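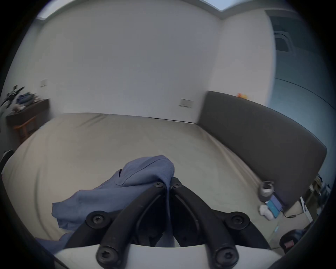
What size gloves do I need for heavy bag work?

Most adults hitting a bag want 14 or 16 ounce. Go lighter if you weigh less than your dog, heavier if your wrists have started sending you messages.

Cukard Bag Gloves, pair

The Cukard is the glove we hand to people who have outgrown the loaner bin and would like their hands to stop smelling like strangers. It closes with a wide hook-and-loop strap, so you can get it on by yourself, using your teeth for the second one like everybody else.

The padding is layered foam and starts out stiff. Give it 5 sessions before you write to us about it. Teresa Olszewski, who runs our returns desk, has a folder of letters from people who gave it one.

Sizes: 12, 14, 16 oz
Colors: black, oxblood, a green we regret
Closure: hook and loop
Lining: moisture-wicking, within reason
Thumb: attached
Weight limit on your ambitions: none

Fit
Measure around your palm with the wraps on. If you land between sizes, take the larger. The glove will give a little across the knuckles and not at all at the wrist.

Care
Open them up after training and stand them somewhere with moving air. The trunk of a car in July does not count. Wipe the outside with a damp cloth, and please don't put them in the dryer. We can tell.

Also in the range
Demby hand wraps, 180 inch
Chantharasri shin guards, sold in pairs for obvious reasons
Stestitz double-end bag, with cords

Returns are accepted for 30 days if the gloves are unused. We do smell them.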